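Foire aux questions — Jorkivier, logiciel de commande pour cellules à deux bras

Dernière révision : octobre

À quoi sert Jorkivier ?

Jorkivier coordonne deux bras montés sur un même rail. Il réunit la perception, la planification et la commande dans un seul processus, édité par Dovutus. La tâche de référence livrée avec le logiciel consiste à manipuler un tournevis avec un bac blanc posé entre les deux bras.

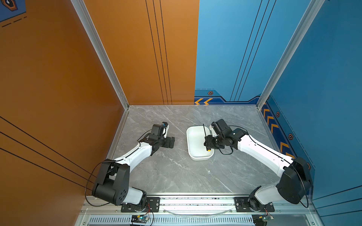 Tâche de référence : le bras droit au-dessus du bac, la pince gauche vide.

Les deux bras peuvent-ils bouger en même temps ?

Oui. Le planificateur calcule une trajectoire commune, puis la découpe en segments pour chaque bras. Si les volumes balayés se recoupent au-dessus du bac, le bras prioritaire passe et l'autre attend. La priorité se règle dans le fichier de cellule, clé « priorite_bras ».

À quelle fréquence tourne la boucle de commande ?

200 Hz par défaut. On peut monter à 300 Hz si la machine hôte n'exécute pas la perception. Au-delà, le bus des moteurs ne suit plus et le journal se remplit d'avertissements.
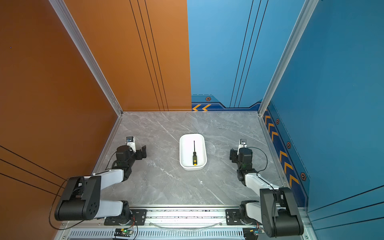

Temps de lecture : 4 min

Comment le logiciel trouve-t-il l'orientation du tournevis ?

Le module de perception, nommé Eberhard, segmente l'objet et ajuste un axe sur le contour. La tige noire et le manche jaune et noir se séparent bien sur le fond blanc du bac, ce qui suffit à lever l'ambiguïté entre la pointe et le manche. Pour un outil d'une seule couleur, il faut fournir un modèle 3D.

Pourquoi garder les caméras de poignet quand on a une vue fixe ?

La vue fixe donne la position du bac et celle des bras. Elle devient moins fiable quand une pince masque l'objet. Les caméras de poignet prennent alors le relais pour l'approche finale. Elles voient les doigts de la pince, et Eberhard s'en sert pour vérifier l'étalonnage.

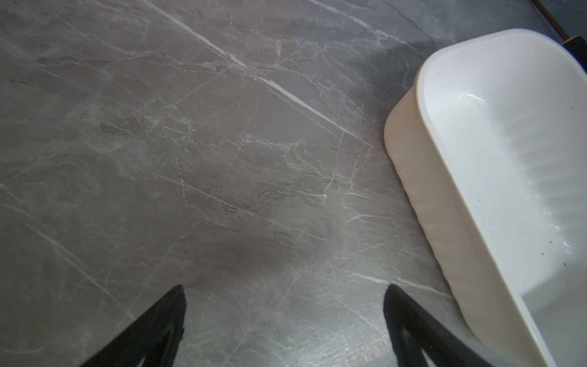 Vue de poignet : doigts écartés, bord du bac à droite.

Les veines blanches du plan de travail gênent-elles la détection ?

Un peu, avec les anciens seuils. Les veines larges donnaient parfois de faux contours près du bord du bac. Depuis la version 4, un masque de fond est appris au démarrage, cellule vide d'objets. Refaites cet apprentissage si vous changez de plan ou d'éclairage — la commande est « fond apprendre ».

Que se passe-t-il si une caméra cesse d'émettre ?

Le bras concerné s'arrête à la fin du segment en cours et garde sa position. L'autre termine le sien puis s'arrête aussi. La reprise est manuelle.

Peut-on rejouer une session sans les bras ?

Oui, avec Flalex, l'outil de relecture. Il charge les images, les positions articulaires et les consignes, et les aligne sur une horloge unique. Les sessions enregistrées sans horodatage matériel s'ouvrent aussi, avec un décalage à régler à la main.
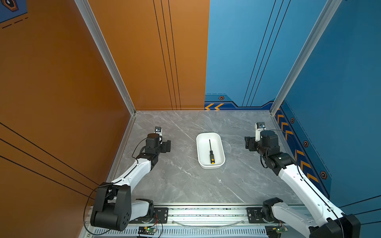
Où sont enregistrés les journaux ?

Dans le dossier « journaux » du répertoire d'installation, un fichier par session. Le chemin se modifie dans le fichier de cellule, et le changement prend effet au redémarrage.

Faut-il refaire l'étalonnage après une mise à jour ?

Seulement si les notes de version le demandent. Les fichiers d'étalonnage sont conservés d'une version à l'autre. Après un démontage de pince ou de caméra, en revanche, l'étalonnage est à refaire pour le bras touché.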